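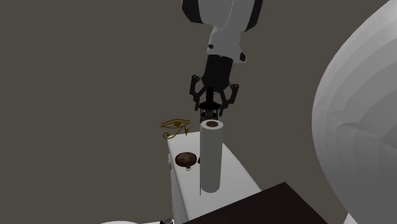

I've been decluttering since October, and I'd like my spare room back.

I should say up front that I didn't come to this willingly. My sister-in-law gave me a book for my birthday, the sort with a lot of white space on every page and one sentence in the middle in grey. I got to the end of it in a lunch hour. The author, who goes by one name on the cover and charges for weekend retreats, says that every object you own is asking you a question. I have a garlic press. It isn't asking me anything.

But the hallway cupboard had stopped closing, so I gave it a go, and I picked the Unstead method because Janka Trnka had done it and kept going on about how much calmer she was. (Janka has been calm for as long as I've known her. I ought to have factored that in.)

How it works is that you do one zone a day, 20 minutes on the timer, and everything in the zone gets sorted into keep, give or wait. The wait pile goes into a box with the lid taped down. If you haven't opened the box in seven weeks, out it goes, unopened. The people selling the course are very firm on the unopened part. They say the moment you look inside, you've lost.

My trouble with this is that it assumes you only need things on a seven-week cycle. My wait box had the Christmas cake tin in it, the fan remote, my tax folder and the little brush for cleaning the sewing machine. None of those would have made it. I opened the box in week three to get the tax folder, so I suppose I lost, but I also got my refund.

Then there are the containers. I've now read a fair bit of this stuff, paid and free, and I can't find one program that doesn't end with you buying something to put your things in. Unstead has its own range. The Krawczyk people, who are supposed to be the strict ones, recommend drawer dividers by Sterkano, and there's a discount code at the bottom of every newsletter. I priced up a single kitchen drawer and it came to more than everything in the drawer was worth, including the good scissors.

I did buy four of the dividers. I'm telling you so you don't think I'm above it. They're fine. They divide. One of them is half a centimetre too long for the drawer, so it lives in the spare room with the wait box, waiting.

Iveta Kubíček from work reckons I'm being unfair, and that the point is the habit. She did her whole flat over a long weekend and took a carload to the op shop at Warnlow. I asked her what she'd done with the space and she said she'd bought a bench for the entryway. It has a lift-up seat with storage underneath. I asked what was in the storage and she changed the subject.

I went to the same op shop on the Tuesday with my own load, and that's the part that's stuck with me. The woman on the back dock went through it in front of me, quite cheerfully, and handed half of it straight back. No cushions, no mugs unless they're a set, no particle board, nothing with a cord. She said since all the tidying programs got popular they've been paying to send the overflow to the tip. So my "give" pile was mostly a bin pile with better manners, and the books are very quiet about that. They'll spend a chapter on how to thank a jumper and not a line on where the jumper ends up.

I'm not arguing for keeping everything. My grandfather kept everything, and when he died it took the family the better part of a year to get through the shed. There was a coffee tin in there labelled "screws, no good". I think about that tin a lot. So yes, have a clear-out, it won't hurt you. The linen shelf is much better than it was and I can find a pillowcase in the dark.

What I don't buy is the bit where it changes your life. I kept notes, being that sort of person, and I slept the same, I spent the same, and I argued with my husband slightly more – mostly over whether a second colander counts as a duplicate if it's a different size. (It doesn't. They do different jobs. He's still wrong about this.)

The final email of the course turned up last week and congratulated me on finishing. It then offered me the next level, which covers digital clutter and "relationship clutter", at 20 per cent off if I signed up by midnight. I deleted it, and unsubscribed, and then went through the inbox and unsubscribed from the rest of them as well.

If anyone local wants a drawer divider, one only, leave a comment. You'd need a drawer a bit longer than mine.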